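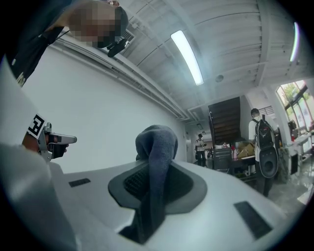 Slide 1: Dark grey fabric, folded.

Good afternoon. On behalf of the Bemton textile reuse service, thank you for attending. My subject is the sorting of household fabric before resale.

Last July the Rutherford depot received 400 sacks, of which 74 were refused on arrival. Damp was the chief cause — residents are still leaving sacks out overnight.

Pause for questions on damp.

From this autumn, collections will begin at Killex. Pauline Clegg will speak next on charges and the 14 new collection points.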